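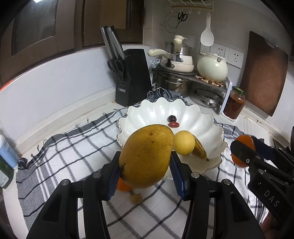

Photo: Grímur Gunnlaugsson / Griltbridge

Checking and replacing the pads on a hand-held gripper

These steps cover the ribbed blue pads and the pivot pins on the Traretti hand-held gripper. Do the check before each session and after every 100 grasps. If you work with a pair, finish one gripper before starting on the other so the parts don't get mixed.

You will need a 2 mm hex key, a plastic scraper, a lint-free cloth, rubbing alcohol and a new set of pads. Always change both pads together. A new pad facing a worn one makes round items roll as the jaws close.

Checking the pivots

Hold the body in one hand and open and close the fingers slowly. They should move evenly and meet in the middle. Look at the silver pins on the linkage joints, two on each side. If a pin stands proud, press it back in until it is flush. Wipe away grit before you add oil. One drop per joint is plenty, and keep it off the pads.

Changing the pads

1. Open the jaws all the way and lay the gripper on its back.
2. Lift one end of the old pad with the scraper and peel slowly.
3. Clean off all the glue with alcohol. Let the finger dry for 6 minutes.
4. Set the new pad with the ribs facing inward and press for 4 minutes.
5. Repeat on the other finger.
6. Leave the gripper overnight before use.

Testing the grip

Use real fruit. A large mango is a good first item, as it is heavy and smooth. Take it by the sides, with a pad flat against each, and lift it just clear of the table. Then try an orange, and after that something small such as a grape. If the fruit turns between the pads, one of them is crooked and has to come off again.

Pads from the December batch are slightly thicker. With those, back the jaw stop screw off by half a turn.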